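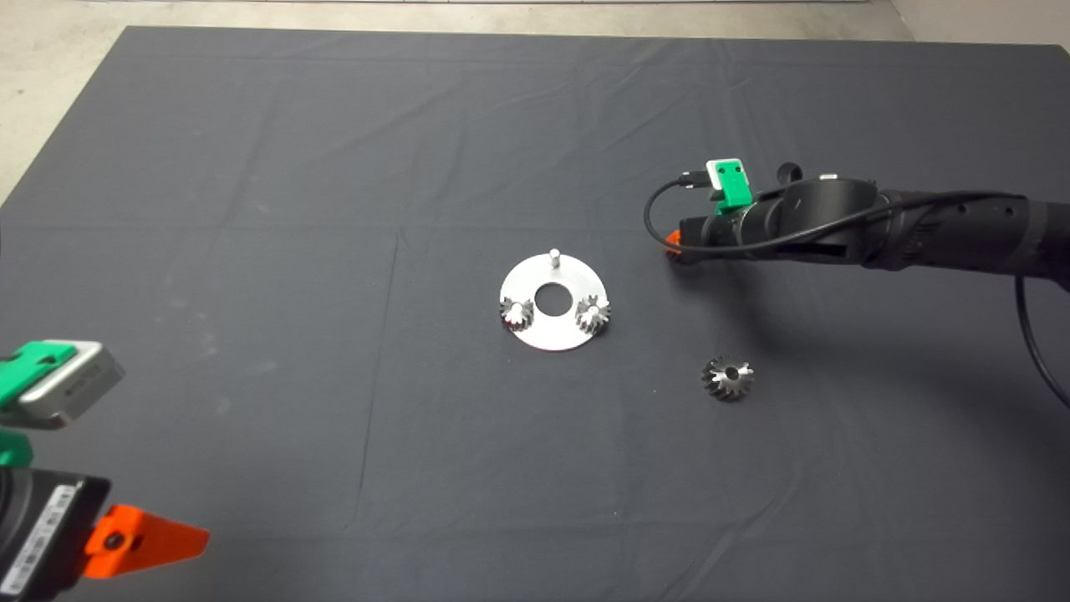

Two gears on, one to go. Differential practice, afternoon shift.

Okay so a little thread on what I've been doing all month, because my aunt keeps asking and "I teach robots" is apparently not an answer.

I drive both arms by hand. I move, they move, and the whole thing gets saved as one try. The policy learns from the pile of tries later (that part is Thenmozhi Thevar's problem, bless her).

The task right now is putting bevel gears on the pins of a round plate. Sounds like a toddler toy! It is so not a toddler toy. The bore has to go over the pin almost dead straight or it just sits there crooked looking at you.

And the teeth. If they don't line up with the neighbor you have to wiggle the gear a tiny bit while you lower it — my wrist knows how to do this, my mouth can't explain it, so I guess showing really is the way to go.

We're at 309 good ones. Target is 3000. Please send snacks.

Gear lying on its side = hardest start, by the way. You have to tip it up before you can do anything useful with it. I used to skip those and Ghada Abu Hammour made me put them back in, and she was right, ugh.

Best streak so far is 36 without a drop. Then I sneezed.

Somebody asked if I slow down for the recordings. Nope, steady but normal. When I crawl, the robot learns to crawl too, and then we all get to watch it think about a gear for 5 minutes.

Back to it after coffee. Cable questions go to Ghada, I only drive.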